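Let them be bored for a bit

I have spent a good part of this year sitting at the back of the Wolgate robotics club with a mug of tea and no real job to do, and I have come away with an opinion that I would like to set out properly, as I only ever seem to manage half of it in the car park.

My opinion is that the packing task is the best thing the club does, and that we should give it more of the year.

I know how that sounds. When parents come to the open evening they want to see something race, or climb, or throw a ball, and I can't blame them (I wanted the same the first time I came, and I clapped very loudly at the ball thrower). Putting a small thing in a box is not much of a show. Wayne Gill told me in May that he'd watched his daughter's group try the same move for most of an evening and had gone home wondering what he was paying for. It's a fair question! The fee is 135 a year, and for that you might hope for a bit of a bang at the end.

But think about what is being asked of them. You or I would drop a phone back into its box while talking to somebody else. To get a robot arm to do it, a teenager has to notice everything that our own hands have been keeping quiet about. How hard do you squeeze? Which way round is it? Where does the lid go while you're busy with the tray? Amra Janevski, who runs the sessions, makes each group write out the steps on paper before they touch anything, and the first lists are lovely and hopeless. One of them, from a boy who has since become very good indeed, simply read "pick up, put in, done". His next went on to a second sheet, and I thought it the finer piece of work of the two, though he was rather cross about it.

There is also the matter of patience, which I feel strongly about. The spring competition, the Vendero Cup, gives each team five minutes and lets the crowd shout, and I do enjoy it, but I have watched children learn there that the thing to do with a fault is to tape over it and hope. The packing task has no crowd. If the grip is off, it's off again the next time, and sooner or later somebody gets down level with the table and has a proper look. I have seen two girls who would barely speak to each other in September argue happily for half an hour over the angle of a fingertip. You can't buy that with a ball thrower.

So I would like to see the packing work run right through to the summer, with the cup as a treat on the side for those who fancy it. And I'd like the rest of us to come and sit at the back now and then, and bring our own tea.

A box, a tray and the grippers at work:
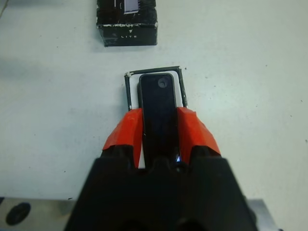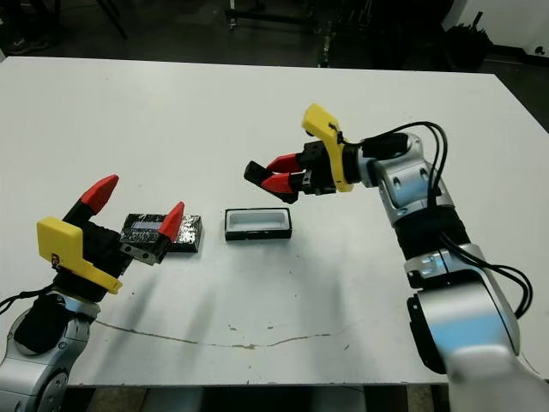

Keith Stubbs read a draft of this and wrote back that he agreed with nearly all of it, but that I was being unfair to the cup. His son had been ready to give up until he had a crowd to show off to, he said, and some children need the shouting first and the patience afterwards. He would keep both, and split the year down the middle.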